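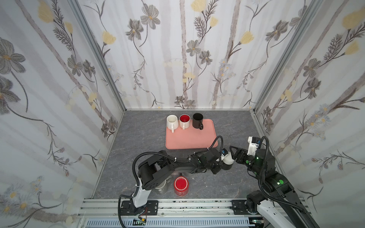

Chez Unnur Holst, à Foltby, on entre par le jardin, et il faut accepter un café avant d'avoir le droit de parler moteurs. « C'est la règle de la maison », prévient-elle en riant, et on s'y plie volontiers. L'atelier qu'elle partage avec Povilas Petrauskas occupe l'ancienne remise, et leur projet du moment - ranger des tasses sur un plateau avec deux bras montés sur un même rail - les retient là certains soirs jusqu'à 43 essais d'affilée.

« Au début, je voulais un seul bras, raconte Povilas. Unnur m'a regardé comme si je proposais un vélo à une roue ! »

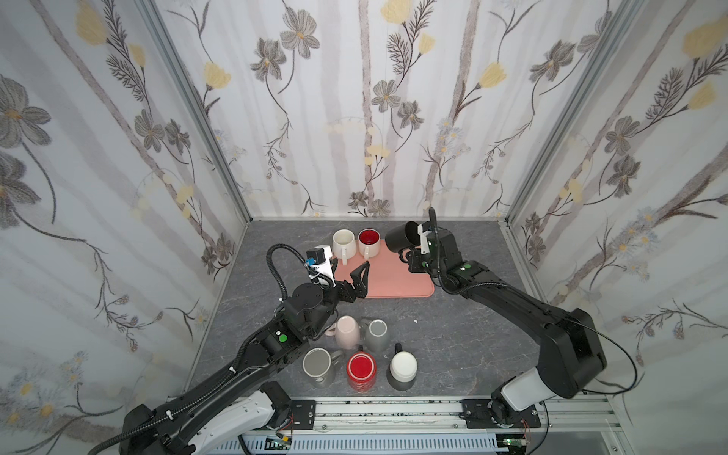

Il a donc fallu tout reprendre : l'écartement des embases, le passage des câbles, et surtout la façon dont chaque bras laisse la place à l'autre. Povilas y a passé le mois de juin, avec un vieux carnet de Plidport où il note tout au crayon (et qu'il relit mal, avoue-t-il).

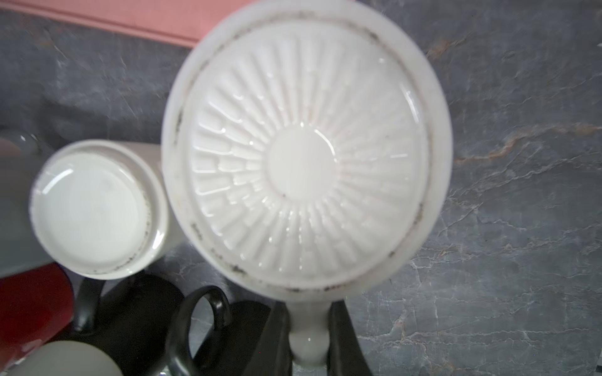 Le plus difficile, pour Unnur, reste le choix de la prise. Elle a longtemps enseigné la céramique à Koppel, et elle en parle avec une tendresse de potière. « Une tasse, ça se tient par l'anse, tout le monde le sait, mais essayez de l'expliquer à deux doigts noirs tout raides ! » Quand la tasse est retournée, comme la grande blanche avec ses rayons en relief sous le fond, l'anse se présente autrement, et les voisines serrées tout contre n'arrangent rien. « Moi, je m'attarde sur le pied, sur l'émail, et Povilas soupire parce qu'il attend ses réglages. »

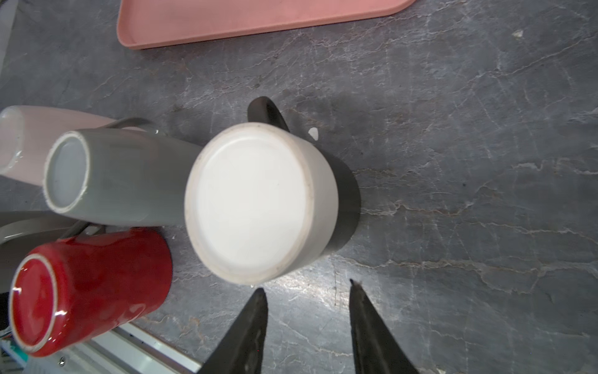 Tasses couchées sur le plan marbré, à portée de la pince.

La suite ? Des bols, peut-être, ou des soucoupes, ils n'en sont pas encore d'accord. Povilas voudrait d'abord refaire le chemin des câbles. Unnur, elle, remet du café à chauffer.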